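Does Wall Color Change How Big a Small Kitchen Feels?
Final report, Interior Environments studio

Where the idea came from

My apartment in Grikthorpe has a kitchen so narrow that two people can't pass each other without one of them backing out. When I moved in it was painted a dark mustard, and every visitor said the same thing: paint it white, it'll look twice the size. I painted it white. It looked exactly as small, only now I could see the grease. So when our studio was asked to test a piece of common decorating advice, I knew right away which one I wanted!

The advice is everywhere. Light colors "open up" a room and dark colors "close it in." Most of the home magazines I read for this project repeat it without saying where it comes from. The research I found was more mixed. Several papers agree that a lighter ceiling tends to look higher, and that part seems pretty solid. Floor area is messier, and strong colors like red or purple hardly get tested at all, which surprised me, given how many people love them.

What I did

I made 10 versions of the same galley kitchen on paper, using the floor plan of a rental unit in the Skernance building. The layout, the window and the lighting never changed. What changed was the color of the walls and the cabinet doors. Three versions were all pale, three were all dark, and the other four mixed gray walls with one bright color on the cabinets.

I printed each one on a separate card and asked people to guess the width of the room in feet. I got 100 people in total, mostly students waiting in line at the campus coffee counter in September, plus customers at Standatico, the tile and paint store that let me set up a table by the door. Each person saw only one card. I went back and forth on that — showing everybody all the cards would have given me far more data — but in my trial run people figured out what I was after by the second card and started giving the "right" answer.

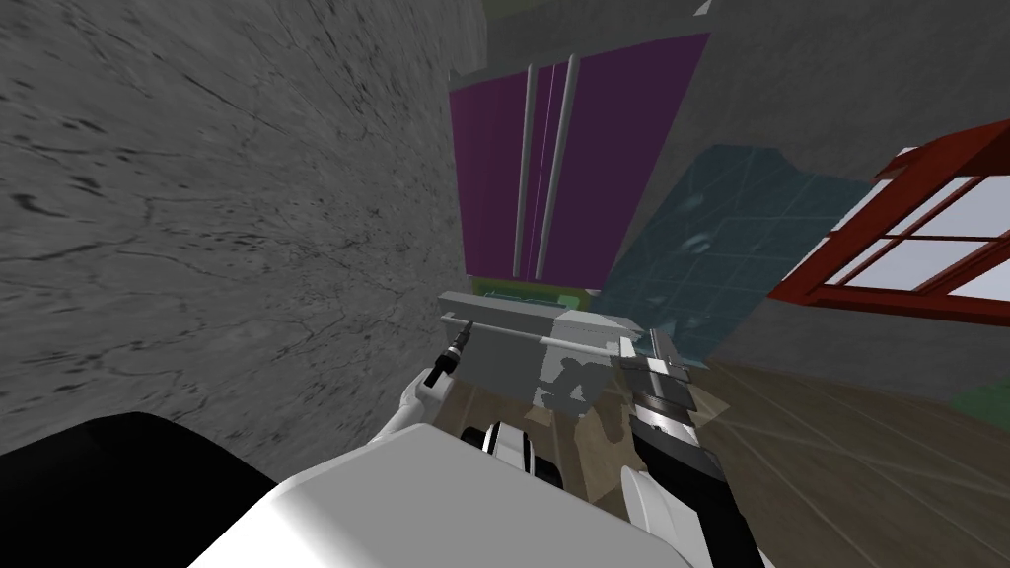
I also asked an open question at the end: "What did you notice first?" I nearly dropped it to save space on the form, and I'm so glad I kept it, since it ended up being my favorite part of the whole project.

What I found

The pale kitchens did get slightly larger guesses than the dark ones. The gap between the two averages was 6 inches. That is a real difference on paper, but the guesses inside each group were spread over several feet, so I would not repaint anything on the strength of it.

The mixed kitchens were the fun ones. Their average landed right beside the pale group, even though the gray walls were fairly deep. And the answers to the open question were completely different. People who saw a pale or dark card mostly wrote about the size ("narrow," "tight," "like a hallway"). People who saw a mixed card wrote about the cabinets. One person just wrote "I want those doors." My guess is that a strong color gives the eye somewhere to go, and the walls stop being the main event. I can't prove that with the cards I had, but I would love to test it properly.

Problems

The coffee line and the store are two very different crowds. People shopping for tile have been measuring their kitchens, and their guesses were much closer to the true width. I should have split the cards evenly between the two places and I didn't. The printer also shifted the darker grays toward brown on one batch, which I caught late. Finally, a card is flat and a room is not. Tseng Hall has an empty storage room close to the right proportions, and if I did this again I would ask to paint it.

What's next

I want to repeat the mixed set with the bright color moved around: upper cabinets only, lower cabinets only, then the end wall. I'd also like to try different bulbs, because the warm ones in my own kitchen change the paint a lot after dark. The blank forms and the full table of guesses are in the appendix.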